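Last updated: 25 Jan 2023

We use cookies to remember your settings on this site. By continuing to browse you accept them.

Clotach: kitchen counter episodes, student release

Clotach is a set of simulated manipulation episodes recorded by the second-year robotics project group. It was built as the shared training set for the group's imitation learning assignment. The maintainer is Nisha Pandey.

Contents

The release holds 488 episodes. Each was recorded by a student driving a simulated Franka Emika arm with a handheld controller. Episodes are split by scene seed, so no object layout appears in both the training and test folders. 50 episodes are held out for grading and are not in the public download.

Each episode folder contains the camera stream, joint positions, gripper state, the task sentence and a success flag. The flag was set by the student who drove the arm and checked by a second student. Where the two disagreed, the episode was dropped.

Scene

All episodes take place in a kitchen with a marble island. Objects are placed on the counter by a script named Bajpai, which reads the seed and samples positions from a fixed list of regions. The background furniture has collision turned off to save compute. 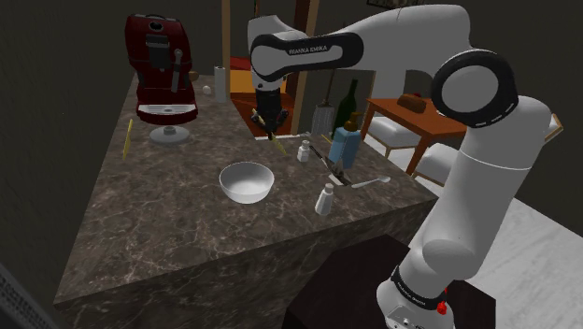
Figure 1. Side view of the island with the arm over the far edge of the counter.

Tasks are given as one short sentence, such as "put the spoon in the bowl" or "move the knife away from the bottle." Wording was left as the students typed it. Spelling errors were not corrected.

Known issues

- Some objects do not rest on their support. In Figure 1 the espresso machine appears to float slightly above the stand under it. The offset comes from the mesh origin and will be fixed in version 3.
- Thin objects can slip through the gripper fingers at high closing speed. Cap the speed in the config file if you replay actions.
- Gripper state in version 1 was logged one step late. Version 2 corrects this. Do not mix the two.

Use

Run the Fumard loader from the project root. It expects the folder layout as downloaded and will stop if a seed file is missing. Reports should state the release version and the split used. Corrections go to Nisha through the course tracker before the April freeze.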